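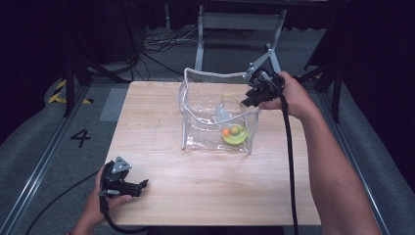
Jin-sol Ahn asks me to speak softly when I come in. Her younger son fell asleep ten minutes ago, and in this apartment the walls do not stop much. We sit in the kitchen with the door half closed, and she puts her phone on the table with the screen down.

I wanted to talk with her because of a short text she wrote for the parents' newsletter in Cernley. It was about going back to work when her second child was very small, and many mothers I know passed it to each other. In it she wrote that she missed the office coffee machine before she missed any person there. I told her this sentence made me laugh.

"My husband's mother did not laugh," she says. "She called me and asked if everything was all right."

Jin-sol has two boys. The older one is 5 and the little one started to walk in August. She works in the billing department of Pranosow, a company that sells heating parts, and she returned there when the baby was seven months old. With the first child she stayed home much longer. I asked her what was different.

"The first time I thought I must want to stay home," she says. "So I stayed, and I was very proud and very tired. I cleaned the bottles at midnight and I felt I was doing a good job. But I had no conversation in the day. I talked to the man who brought the packages. He was polite, but I could see he had other packages."

The second time she made the decision before the birth. She and her husband wrote down on paper who would do which morning task, and they put the paper inside a cabinet door, where visitors could not read it. It is still there. She opens the cabinet and shows me. Several lines are crossed out, and one says only "socks" with a question mark.

Her morning begins at 5:40. She takes a shower first, before anybody is awake, and she is strict about this. Then comes the milk, the older boy's lunch, and the bus. The ride from Lundden Street to her office takes 42 minutes when there is no rain, and she told me she has cried on this bus and also slept on it, once past her stop.

"The first weeks back were bad," she says. "People say it gets better after a few days. For me it was more like two months. I pumped milk in a room where they keep the old printers. My manager was kind, but he knocked on the door to ask if I needed something. I needed that he does not knock."

I asked if she said this to him. She did, by email, and she read the email many times before sending it. He answered with one line and put a lock on the door that same week. She thinks women wait too long to ask for the small practical things. She waited too long herself, she says, and she had already been through it once.

The part of her newsletter text which brought the most letters was about the daycare. She had written that her baby stopped crying at the door before she did. I wanted to know if she still feels guilty.

"Yes, but it has a smaller place now," she says. "In the beginning I called them every day at lunch. The teacher there, Miss Bae, always answered. She told me what he ate. Peas, mostly. After some time she said to me, very nicely, that I can call every second day. So I tried, and on the other days I went for a walk."

The walks continued. She goes for twenty minutes with a coworker who has older children, and they have a rule that the person who complained yesterday must listen today. The rule is often broken.

Evenings are the hard part of the day, she says, much harder than mornings. Everybody is hungry at the same moment. She used to cook a proper dinner each night, with soup, as her own mother did. Now she cooks two times in the week and the rest is rice, eggs, and whatever is in the freezer. Her older son has told his grandmother on the phone that he eats eggs "all the days of the world."

While she tells me this, we hear a sound from the bedroom. She lifts one finger and we both wait. Then it is quiet again, and she pours more tea.

I asked her about her husband, who is not home on this evening. He works late two evenings in the week, and on the other days he does the bath and the bedtime. At first she stood behind the bathroom door and listened to how he did it. "He sings wrong words," she says. "It took me a while to stay in the kitchen."

And what about time for herself? She thinks for a moment. There is a swimming class which she paid for and visited once. She has a book next to the bed. Her sister comes every other weekend and takes both boys to the park, and in these hours Jin-sol is supposed to rest, but usually she washes the floor with the radio on. She likes it, she says. She can choose the station.

Before I leave, I ask if she will write for the newsletter again. She has started something about finding winter boots for two children who refuse to try on boots, but it is only half a page so far. She walks me to the door in her socks and turns the handle very slowly, so that it will not click.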